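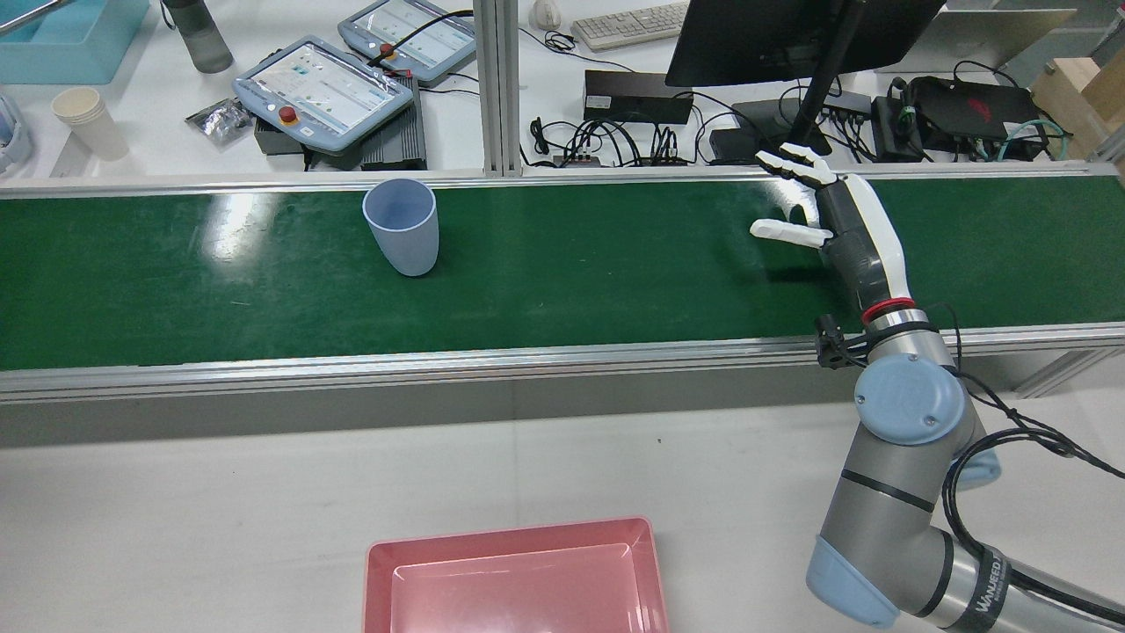

1. What we wanted to find out

Everybody says robots will do the dishes soon. Our question was smaller – can an arm with a five finger hand take a cup off a moving belt and put it in a tray, the way a person clearing tables in a cafeteria does it without looking? That's one chore out of a whole kitchen. We picked it because it looked easy. It wasn't.

Project name is Plarnari, done for the fall design course at Windlow. Planning started in October, building took longer than it should have.

2. Setup

One arm, one hand, a green belt, a pink tray to drop things in. Plastic cups only, no glass (lab rule). Belt speed was kept on the lowest setting the whole time. The control program is based on the Besard grasp library, with our own timing part on top. Teaching was done by hand guiding the arm through the move, then cleaning up the recordings. Cleaning up took most of a month. Next group should budget for that.

3. Test runs

First batch was 20 runs with the belt stopped. Cup always upright, same spot. 8 clean pickups. Most of the misses were the thumb touching first and tipping the cup before the fingers had closed. We moved the thumb out wider and slowed the closing and it got better, but then the hand was so slow that a person would of cleared the whole belt by then.

Moving belt was worse. The camera on the wrist loses the cup once the hand is close, becuase the fingers and whatever is nearby fill up the view, so the last part of the reach is basically a guess.

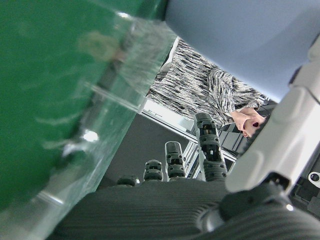 We tried three fixes for that. Starting the close earlier, using only the outside camera for the last stretch, and stopping the belt when the cup got near. Only the third one worked reliably and it's kind of cheating – on a real shop floor you can't stop the line for each cup.

4. So can machines do chores yet

Some. Probert's class handout splits chores into "same thing, same place" and everything else, and our results fit that. Same cup, same spot, stopped belt = OK with tuning. Change one of those and it needs a person standing by. Wet cups, stacked cups, cups on their side: not tested, ran out of time.
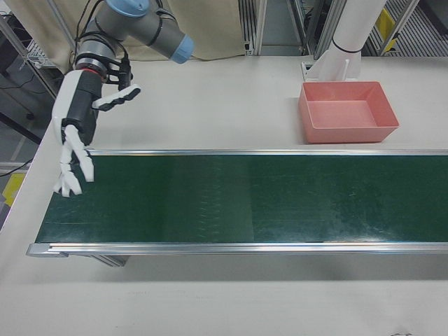
Fig. 3. Hand over the left end of the belt, no cup on it.

5. Left to do

Cups on their side. Softer finger tips maybe. Logging needs fixing too, the file names don't match the run sheet after we changed the thumb setting. Run sheets are in the binder in room 506.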